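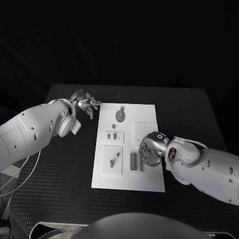 Bench 4: white board on the black mat.

Fenlow Workshop, Derkham
Monthly bench and floor check, October
Checked by: Feng-yi Huang
Sheet no. 3214

Walkways clear and marked: Yes. Yellow line worn by the goods door. Repaint before winter.

Fire exits open freely: Yes, both. The rear one sticks at the top. Planed last year and it needs doing again.

Extinguishers in date: One out of date, by the sink. Andach told, replacement on order.

Extension leads: Fail. Two leads plugged into each other behind the pillar drill. Removed. Please ask for a longer one.

Pillar drill guard: OK. Spring a little weak.

Bench mats flat, no curled corners: OK where checked. Bench 2 mat lifting at the front, taped for now.

Solvent cupboard locked: Locked. Key was in the door when I arrived at 8.15. It lives in the office.

First aid box: Short of medium plasters and eye wash. Mrema to restock.

Racking load signs: The 180 kg sign is missing from the lower bay. Top bay sign present. No heavy stock in the lower bay until the sign is back.

Lighting: One tube flickering over the lathe. Reported last month as job 555, still open.

Floor under compressor: Small oil patch. Cleaned, tray put down. Look again next month.

Carried over from September: handrail on the mezzanine steps, loose at the bottom bracket. Still loose.

Copy to office and noticeboard.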